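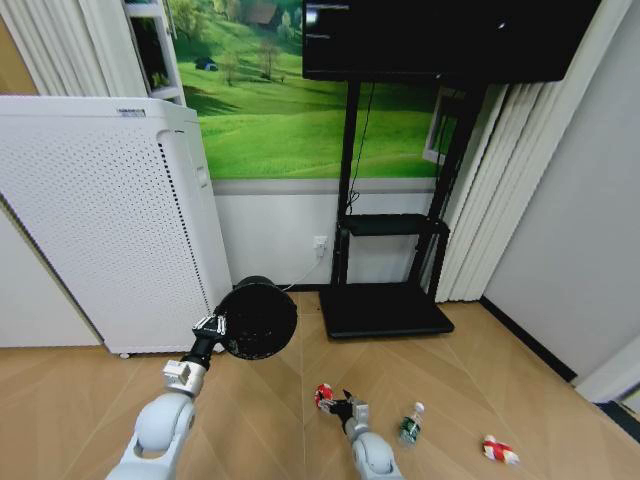 4. Replacing the filter and resetting the counter

The Staseo 444 room air purifier uses one combined filter, part of the Tradlow filter range. Replace it when the filter light turns red, or after 2000 hours of use, whichever comes first. In homes with pets or a wood stove the light may come on sooner.

CAUTION: Unplug the unit before you open the cover. Switching it off at the panel does not cut power to the fan.

4.1 Removing the old filter

1. Turn the unit off and pull the plug from the wall outlet.
2. Wait 30 seconds for the fan to stop.
3. Press both tabs at the top of the rear cover and tilt the cover toward you.
4. Pull the filter out by its fabric strap. Go slowly - dust will fall from the pleats if the filter is knocked.
5. Put the old filter in a bag and close it. The filter cannot be washed or recycled.

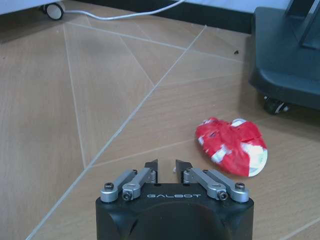
6. Wipe the inside of the filter bay with a dry cloth. Do not use water, spray cleaner or solvent inside the bay. Loose dust on the air sensor can be removed with a vacuum cleaner set to low suction.

4.2 Fitting the new filter

1. Take the new filter out of its plastic wrap. The unit will run with the wrap on, but no air will be cleaned and the motor may overheat.
2. Hold the filter with the strap facing you and the arrow pointing up.
3. Push it in until it sits flat on all sides.
4. Hook the bottom of the cover in place first, then press the top until both tabs click.

Note: If the cover will not close, the filter is upside down. Do not force it.

4.3 Resetting the counter

Plug the unit in and hold the Filter button for five seconds. The red light blinks twice and goes out. If it stays on, unplug the unit for one minute and try again.

Keep 50 cm of free space behind the unit when you put it back. Curtains and furniture placed closer than this will block the intake.

Spare filters are sold by Bivetti stores and by mail from Betancur Parts. Filters sold for the older models do not fit.

Revised 9 June 2021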